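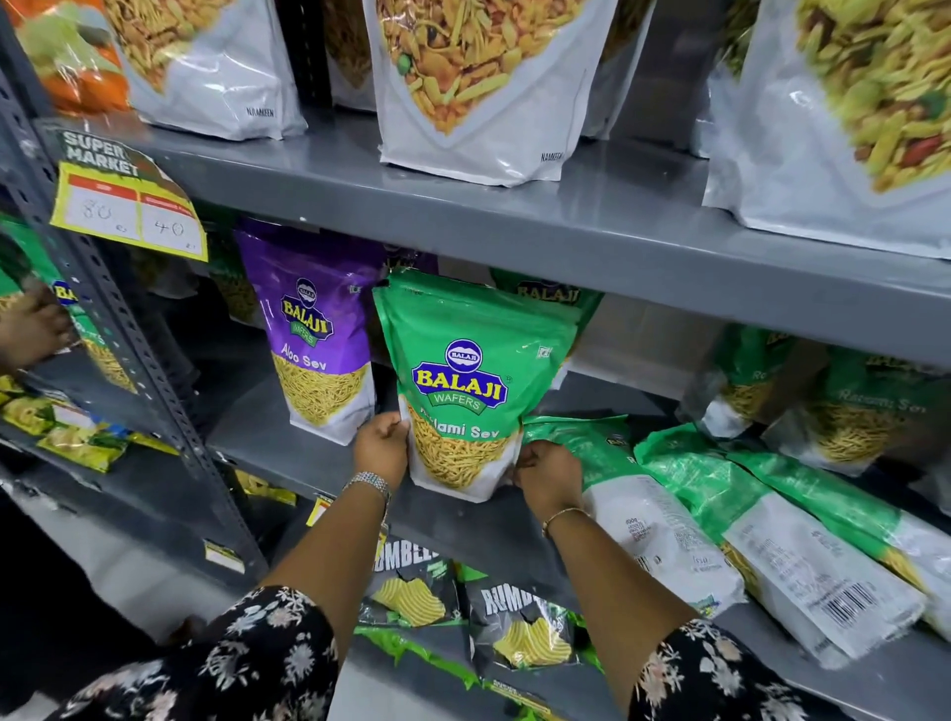 金属棚に並ぶ袋入りのセヴ。緑の袋の下側を両手で持ち、棚板のすぐ上で支える。左は「Aloo Sev」の紫の袋。

自立袋を棚でどう扱うか　セヴの陳列と在庫の実務

2019年7月25日

セヴはひよこ豆粉の生地を細孔の押し出し器に通し、油で揚げた麺状の菓子である。単体でも食べるが、チャートの仕上げに散らす用途も多い。水分が少なく、線径が細いため折れやすい。小売の棚では、味の違いよりも先に、この折れやすさと袋の形が扱いを決める。

輸入食品店スケルクス（Skerkus）の棚を担当するアティナ・ペトリディスは、袋菓子の陳列を2月に組み直した。対象は304袋。従来は箱のまま最下段に置き、客が上から抜き取る方式だった。現在は棚板に直接立て、味ごとに列を作っている。

スタンド袋は底にマチがあり、内容物の重さで底が開いて立つ。上部のシール部は幅が広く薄い。したがって重心は低いが、輸送中に底が畳まれた袋はそのままでは立たない。ペトリディスの手順では、まず袋の下側を左右から両手で持ち、底を棚板に軽く当ててマチを開く。中身が底へ落ち着いたら手を離し、上部が前に傾かないことを確かめる。上端をつまんで振ると早いが、細い揚げ麺が砕けて粉が底にたまる。透明窓のある袋や、中身の写真を下部に刷った袋では、粉が増えると見た目との差が目立つ。

列の作り方にも規則がある。同じ味を前後に並べ、隣の列とは袋の地色で分ける。写真の棚では紫と緑が隣り合っており、離れた位置からも境目が読める。同じ銘柄はロゴの位置と書体が共通しているので、客は味の名前を読む前に色で選ぶ。色だけに頼ると補充時に誤りが出る。緑系の袋が複数の味に使われている場合は、正面の味名を一袋ずつ読んでから列に入れる。

上段の棚板が低いと、奥の袋は影に入る。奥行きに対して棚の間隔が足りない場合、対策は二つある。棚板を一段上げるか、奥の列を減らして前に寄せるかである。ペトリディスは後者をとった。棚板の穴の位置が粗く、一段上げると上の段に瓶が入らなくなるためだ。

倒れた袋の扱いは店によって意見が分かれる。食品卸キレック（Kileck）の倉庫責任者、ソティリス・キリヤキディスは、寝かせた状態を一概に不良とは見ない。袋を斜めに重ねると奥行きを使え、立てるより多く収まる。ただし重ねる数が増えると下の袋に荷重が集まり、窒素などを充填した袋ではシール部に力がかかる。同社の基準では、寝かせる場合は二段まで、底の向きをそろえ、上に別の商品を置かない。

「底が手前なら、裏面の表示を読むのに持ち上げなくて済むことがある。検品ではそこが大きい」とキリヤキディスは言う。

一方で売り場では、底を手前に向けた袋は味名が読みにくい。文字が逆さになり、光沢のあるフィルムにしわが寄れば反射も増える。バーコードも、しわの上では読み取りに失敗しやすい。レジで袋を平らに伸ばす動作は一回ごとには短いが、販売数が多い店では無視できない。ペトリディスの店では、寝かせた袋は補充の途中に限り、開店前にすべて立て直す。

反射の問題は照明側からも調整できる。陳列什器を手がけるヴェルホルム（Verholm）のクリフォード・サワツキーは、棚前面の真上に置いた灯具を最も避けるべき配置として挙げる。スタンド袋の正面は中身でふくらみ、上向きの面ができる。そこに真上の光が当たると、白い文字の一部が飛ぶ。灯具を通路側へずらし、角度を浅くすれば、文字は読めるようになり、棚の奥にも光が届く。棚板の色は暗い灰色が無難だという。明るい棚板は下からの照り返しが加わり、底部の白い袋では輪郭がぼやける。

期限管理は先入れ先出しが原則である。立てた列では前から取られるため、新しい袋は必ず奥へ入れる。手間を惜しんで前に足すと、奥の古い袋が動かない。スケルクスでは列を一度すべて手前に出し、期限の遅い順に奥から戻す。作業は一列ずつ行い、二列を同時に崩さない。似た色の袋が混ざると、仕分け直しに倍の時間がかかる。

棚の清掃は補充と同時に行う。揚げ菓子の袋は外側に油分が付いていることがあり、金属の棚板に残ると埃を集める。乾いた布で拭き、油膜があれば中性洗剤を薄めて使い、完全に乾かしてから袋を戻す。棚板がぬれていると、袋の底が張り付いて倒れやすくなる。

家庭で保管する場合も考え方は同じである。開封前は直射日光を避け、立てて置く。開封後は空気を抜いて口を折り、密閉容器に袋ごと入れる。冷蔵は出し入れの際に結露を招くため勧めない。湿気た場合は低温のオーブンで短時間加熱すると食感がある程度戻るが、油の酸化臭が出たものは戻らない。チャートに使うなら、ソースをかけた後、食べる直前に散らす。

取材・文　クリスーラ・クルクラス

当サイトでは、利便性の向上と閲覧状況の分析のためにクッキーを使用しています。閲覧を続けることで、クッキーの使用に同意したものとみなします。　同意する　設定を変更する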